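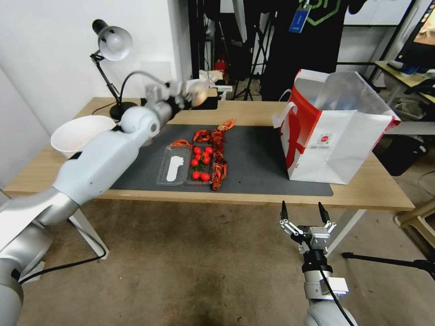
Packing task, Skivden bench. Tomatoes in the two-compartment tray, crayfish around it, left arm moving.

October 18, 2021

Good session on the bench rules today, and I want to get it all down while it's fresh. Liette Fortin and I have been meaning to turn our pile of sticky notes into a proper house standard for the two-arm cell, and we finally have a draft I'd be happy to hand to a new person. It's a page and a half. The old one was 11 pages and I don't believe a single one of us had read past the second!

Starting point was the question Liette raised in March: what has to be true before an arm is allowed to move on its own? We had three answers in three binders. Now we have one, and it fits on a card:

Mat flat, corners down.
Everything on the mat belongs to the task.
Everybody in the room knows which arm goes first.
Hand on the stop, and the stop tested this session.

The second line got the longest argument. I wanted it to say "nothing else on the table", full stop. Liette pointed out that the bowl and the shopping bag are part of several tasks even though they stand off to the side, and that the lamps have to live somewhere. So the rule is now about the mat, and there's a separate rule for the rest of the table: anything taller than the tray gets entered in the setup sheet with its position. Bag, bowl, both lamps. The gooseneck is the one I care about most. It can be bent into a new shape in half a second by anybody who wants better light, and then the clearance we wrote down is worth nothing. New line in the sheet: "lamp neck checked by hand, today". I love this line.

Speed. We set the cap at 400 mm/s at the gripper whenever a person is in the room, and it applies to free moves too, including the long reach to the far edge. I'd been letting the free moves run faster on the theory that there was nothing in the fingers to drop. Bad theory – the arm doesn't get lighter when the gripper is empty. Cap goes in the Likmont controller profile, locked, and changing it takes two of us.

Resting pose. The arm that is waiting stays on its own side with the fingers open. We used to park it closed, and then the first move of every handover was an opening move, right next to the other arm. Open at rest is easier to see from across the room as well. The cable has to follow the arm with some slack at full reach, and it may not touch the mat. Please check this with your eyes and then with the arm at creep speed, in that order.

Food items. This is the new section and I'm very pleased with it. Written for the tomato and crayfish set, but it should carry over to everything we do on the Eskola list:

1. Lay the crayfish out on the mat the same way at the start of every run, and write down any that ended up elsewhere.
2. Tomatoes go in one compartment only. Leaves count as part of the set; don't pick them out halfway through a batch.
3. The spoon has its own compartment and stays there unless the task says to use it.
4. If something rolls off the mat, stop both arms before reaching. Both. Reaching past a paused arm while the other one works is how I got my sleeve caught last winter.
5. Anything handled by the grippers is never eaten. I know. It's in the rules now anyway.

Floor and people. Tripod legs are the worst trip hazard we have and they creep outward over a day, so I'm putting tape marks down for the feet. Extinguisher stays on the floor at the back with a clear path to it; Ovby's checklist asks for a wall bracket and I'll price one. Badges on at all times. Lanyards are the open question. They're fine at the back of the room, but within reach of the arms I'd like them tucked in or swapped for a clip. Liette agrees in principle and wants to try the breakaway type first. Leaving this one as a "should" until we've tested.

Tried the card out on two runs before writing this. Run 1454 is the old procedure, run 1846 is the new numbering with the card, if anyone wants to compare the setup sheets. The card sheet took me less time to fill in and has more on it, so I'm sold.

Still to do:
– tape for tripod feet
– laminate four cards, one for each end of the bench, one for the side desk, one spare
– ask Likmont whether the speed lock survives a firmware update
– write the stop test as a proper step, with a box to initial
– rewrite the handover section, my wording of "first arm" is muddy

Liette has the draft now. Scribble on it as much as you like, it's in the blue folder.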